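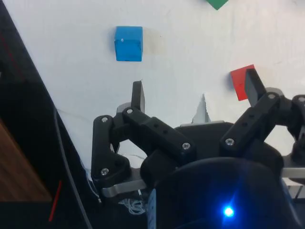 Figure 3: Wrist camera view during block collection, with a blue, a red and a green block on the table.

3.2 Collecting the demonstrations

All examples for the block tasks were gathered by teleoperation. An operator moves the arm with a handheld controller while the Penus recorder stores the joint angles, the gripper command and two video streams. One stream comes from the wrist camera and the other from a fixed camera that looks at the table. We kept both because each loses sight of something the other keeps. In the wrist view the fingers take up much of the lower half, and a block near the top can leave the picture almost entirely, as the green one does in Figure 3. The red block is partly behind a fingertip in the same view.

We collected 484 demonstrations over one January. Of these, 205 were recorded at the Gevon site and the rest in our own lab. Operators were told to work at whatever speed felt comfortable and to keep going after a missed grasp, provided the block stayed on the table. We did not want a set made up only of clean attempts. An earlier version of the policy, trained on clean attempts alone, tended to close the gripper on air and then carry on to the drop position with nothing in it.

Before each demonstration the operator placed the blocks by hand. We tried a printed sheet of start positions first and dropped it. Resetting took longer than the demonstration itself, and operators began to favor the positions that were easy to reach. The final instruction was to change the place and the angle of every block between runs and to leave at least one of them close to another.

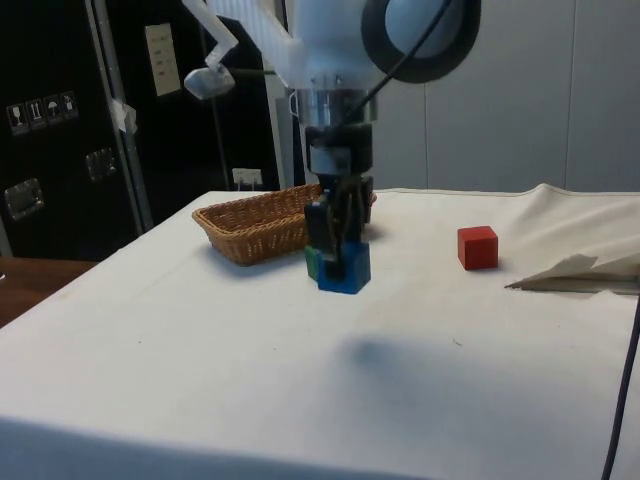 Ruiz-Ortega

The fixed view shows the distance between a held block and the table much better than the wrist view does. With the blue cube lifted, its shadow falls on the cloth below it with bare fabric in between, and the red cube sits clear of both. The same view has its own blind spots. The green cube is mostly hidden behind the blue one, and the gripper covers much of the right end of the basket.

We left the cloth as it was between runs and did not smooth out folds unless a block could not stand. The folds moved over the course of a session, so the background at the right side of the table is not constant across the set. No background masking was used.

3.3 Labeling and filtering

Each recording was cut to start at the first arm motion and to end when the arm came to rest. Operators marked a run as a success or a failure right after finishing it, using a foot pedal. A second person then watched a sample of 100 runs in the Dendside viewer and marked them again without seeing the first label. The two labels differed on 8 runs. Most of the differences came from blocks that ended up leaning on the basket rim, which our written rule had not covered. We changed the rule to count these as failures and went back over the full set.

Runs with dropped video from either camera were removed before training. Failed runs were kept, with their label, and are used only by the value model described in Section 4. The two streams are aligned by the recorder clock, and we found no need to correct them further. Gripper commands are stored as sent, so a closed command does not mean that the fingers closed fully.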